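Home > Kitchen > Stone Care
Last updated: June

Section 7. Sealing and first use of your marble counter

Read this section through before opening the sealer. The steps apply to honed and polished marble supplied by Zaltgate, on islands and on wall runs. Quartz and laminate tops do not need sealing; skip to Section 8.

What you need
- Fustach Stone Sealer, one 500 ml bottle
- pH-neutral stone cleaner (no vinegar, no lemon, no bleach)
- Two lint-free cloths and a foam applicator
- Painter's tape
- Nitrile gloves

One bottle covers a standard island with enough left over for a second coat. For an island and a wall run together, order two.

Caution: The sealer is flammable until dry. Turn off gas burners and pilot lights. Open a window.

7.1 Before you start

1. Wait until the installer's joint adhesive has cured. The date is written on the card left in the sink cabinet.

2. Clear the counter. Unplug small appliances and move them to another room if you can.

3. Wash the stone with the neutral cleaner and wipe it down with clear water. Let it dry overnight. Marble that looks dry on top can still hold water near the sink cutout.

4. Tape off the cooktop trim, the faucet base and any painted wall that meets the stone.

5. Test for absorption. Put a teaspoon of water on the stone near a back corner and leave it for ten minutes. If it leaves a dark spot, the stone needs sealer. If the water beads and wipes away clean, stop and call us; the slab may have been sealed at the yard.

Pale marble with soft gray veining can make the spot hard to see. Look at it from a low angle with the overhead lights off.

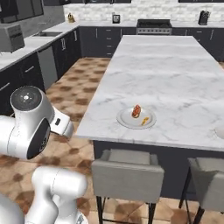 Widad Mansour wrote in to say the ten-minute test showed nothing on her slab, but a half-hour test left a clear ring, so she went ahead and sealed it. We agree with that. On dense marble, give the water thirty minutes before deciding.

7.2 Applying the sealer

6. Shake the bottle and pour a small amount onto the applicator. Do not pour straight onto the stone.

7. Work in sections no wider than your arm can reach. Start at the back wall and come forward. On an island, start at the middle and work out to the edges.

8. Leave the sealer on for five minutes. Keep the surface wet during this time by going back over dull patches.

9. Wipe off everything that has not soaked in. Use a dry cloth and turn it often. Sealer left to dry on polished marble makes a hazy film that has to be taken off with more sealer and a white pad.

10. Do the front edge and the underside of the overhang. These get missed, and the underside of an overhang near a dishwasher takes a lot of steam.

11. Wait two hours, then apply the second coat the same way.

Note: In an L-shaped run, treat the inside corner as its own section. Sealer collects there and against the bottom of the backsplash. If the backsplash is brick, run a dry cloth along the joint after each coat. Upper cabinets should be kept shut until the smell has gone, and dishes stored in them rinsed before use if they were left open. 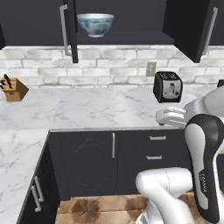 12. Remove the tape while the last coat is still fresh, pulling it back flat against itself. Let the counter cure for 24 hours with nothing on it.

Caution: Put used cloths in a metal can with a lid, covered with water. Do not leave them balled up in the trash.

7.3 Everyday use

Sealer slows stains. It does not stop etching, the dull mark that acid leaves on marble. Wipe up wine, tomato, mustard and citrus right away. Keep food on a plate or board, even for a quick lunch, and check the bottom of the plate for grease before setting it down.

For dull spots on honed stone, use Clakden 400-grit pads with water and light pressure. Do not use them on a polished finish.
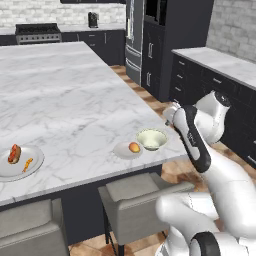 Ketchup sat on mine all through dinner and left a pale mark the size of a quarter, writes a reader named Simões, who asks if a third coat would have helped. It would not. The mark is an etch. On polished stone it needs polishing powder, part no. 1112, or a visit from the installer.

Repeat the water test every six months near the sink and once a year elsewhere. Reseal when the spot darkens.

Filed under: Countertops, Marble, Sealers
7 comments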